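Stuvevach clothing storage project
Progress report to the Jimel Fund, second period
Covering the work up to the end of March

Where we are

The short version is that the folding part of the project works reasonably well, the storage part works less well than our application said it would, and I don't think we have learned much yet about whether any of this keeps clothes in use longer. That last point was the reason the Jimel Fund gave us money, so I would like to deal with it first.

Our application claimed that households throw away or replace outerwear and warm clothing because they can't find it, can't see what condition it is in, or pull it out of a bag in October so creased and musty that they give up on it. We proposed to visit people at home, go through the off-season clothes with them, fold and label everything, and come back after a season to see what was still there. I believed the claim when I signed the application. I believe about half of it now. Several households told us plainly that they knew where the jackets were. They bought new ones for other reasons: the children grew, a color stopped pleasing somebody, a zipper went and the repair cost more than they wanted to pay. Folding doesn't touch any of that.

The people who really did lose track of things were glad of us. They are a smaller group than we planned for.

Visits

We have completed visits in the Faulkner buildings and started on the streets behind them. Visits take longer than the plan allowed. The plan said an afternoon for each home, and that holds if the clothes are already in one place. They are usually in the hall closet, under a bed, in the car and at somebody's mother's. Most of the first hour goes to carrying.

We stopped bringing the folding table after the first month. It was heavy, it didn't fit in most bedrooms, and people kept setting coffee on it. We now lay a blanket or use whatever cover is already down, and work there. The lighter items slide less on fabric than they did on the table, and families copy the method more readily when it is done on their own bed or sofa.

What we fold, and how

The first period report described a single fold for everything. I am withdrawing that. It was fine for sweaters and plain shirts and bad for anything with a collar, padding, a drawstring or a long zipper. The instruction sheet now separates soft flat items from what we have been calling awkward items, and the awkward ones have their own page.

The page says to lay the garment out with the widest panel up, square the top corner and smooth outward from the seam. Elastic sections come last, because they pull the rest of the cloth toward them if you start there. Zippers should run straight, with no teeth caught in the fold. If a deep crease forms across the middle, open the garment again. Pressing on it only sets the crease.

I am less certain about the squaring step than the sheet makes it sound. With stiff material it gives a tidy parcel. With thin material it gives a tidy parcel for as long as no one moves it.

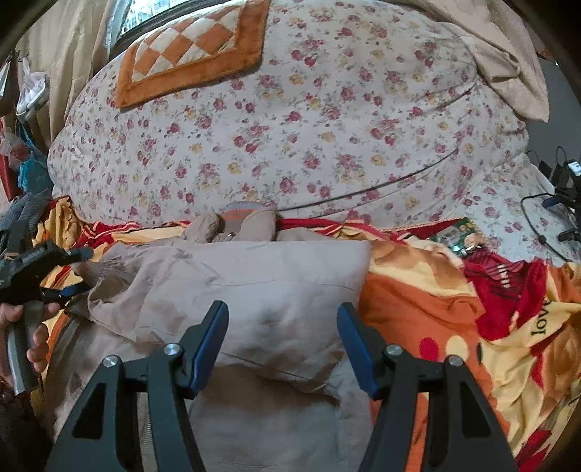 Britt-Marie Amundsen

A partly folded garment like the greyish-beige one, laid out on the patterned blanket, shows why I keep arguing with our own sheet. The top edge comes out nearly straight and the right corner is square, just as the page asks. The left part stays bunched and wrinkled all the same, and there is a deep fold across the middle. By the sheet it would be halfway done. I would call it a third, and say that the hard part is still to come.

This matters for the budget as well as for appearances. We costed the visits on a folding time that came from our own trials, and those trials used sweaters. When we redo the estimate for the next period I want it based on the awkward page only, and if the flat items go faster, so much the better.

Storage bags and boxes

We ordered 600 storage bags at the start. I approved the order and I would not approve it again. They are the zippered kind with a clear panel, and the idea was that people would see the contents and leave the bag closed. In the homes we have gone back to, 400 had been given out and a fair number of those were holding something other than clothes. Christmas lights, mostly, and bedding. I have no objection to anyone storing bedding, but we can't report those bags as garments kept in use, and I have taken them out of the results.

Cardboard boxes, which we had ruled out for looking cheap, did better. People write on them. They stack in the closets that the Faulkner buildings have, where the bags slump forward and block the door. I propose that we spend nothing more on bags, use up what is left, and offer boxes from now on. Some members of the steering group would like to keep the bags because they look good in the leaflet. I have noted their view and I don't share it.

Labels and the Griltari list

Each item was supposed to get a written label and a line in the Griltari list, so that a household could look up where the ski pants were. The labels are cheap and harmless. The list is another matter.

It takes a long time to fill in. On a typical visit one of us folds and the other types, and the typing always finishes last. We have entered 3,000 garments so far, and I have asked every household on a return visit whether they had opened the list. Most had not. A few couldn't find the link. One man had printed his and taped it inside the closet door, where it was doing good service on paper.

The supplier's suggestion is more training. I have heard that suggestion about a great many lists in my working life and I would need a better argument. My own preference is to keep a plain paper sheet in each box lid and stop using Griltari at the end of the license. If Jimel considers the list a condition of the grant, please say so now, as it changes how we staff the spring visits.

Repairs

There was no repair work in the application. We were asked for it in almost every home. When clothes are spread out under a good light, people notice the loose cuff, the missing pull and the seam that has started to go. They ask whether we can fix it, and we say no and fold it up with the fault inside, which strikes me as a poor use of everyone's afternoon.

For 6 visits we tried bringing a small sewing kit and doing the simple jobs on the spot: a button, a hem, a length of seam. I can't prove from so few visits that it changes anything. The mended things were the ones people put at the top of the box, though, and that is more than I can say for the labels. I would like to move part of the unspent bag money into thread, zipper pulls and the time to use them. It isn't a large sum and we need your written consent.

Staff

Two of the visiting staff left during the period, one for a full-time post and one because of the stairs. We have filled the first place. I have held back on the second until we know whether the Griltari work continues. The remaining staff are good with people and quicker at folding than I am. They also tell me when the sheet is wrong, and most of the changes in this report came from them.

What I can't report yet

The application promised a figure for garments kept in use. I don't have one. A jacket that is still in the box when we come back may be treasured or forgotten, and the return form doesn't tell us which. We have added a question on whether the item was worn during the season. People answer it politely, and I suspect they answer it the way they think we would like. Looking at the garment helps a little – a fold that still matches ours probably hasn't been opened – but that only works for people who didn't learn to fold it our way, and teaching them was the other half of the project.

I would rather hand you no figure than a weak one. If the fund needs something for its annual summary, please use the number of garments entered and describe it as garments sorted and folded. Please don't describe it as garments saved.

Decisions we need from Jimel

Whether the remaining bag money may be moved to boxes and simple repairs.

Whether the Griltari list may be dropped when the license ends.

Whether the visits on the streets behind Faulkner should go ahead at the planned pace, or more slowly with a repair kit on every visit. I would choose the slower version. It will mean fewer homes than the application promised, and I would want that agreed in advance.

The accounts for the period are attached separately, together with the current instruction sheet and the new return form.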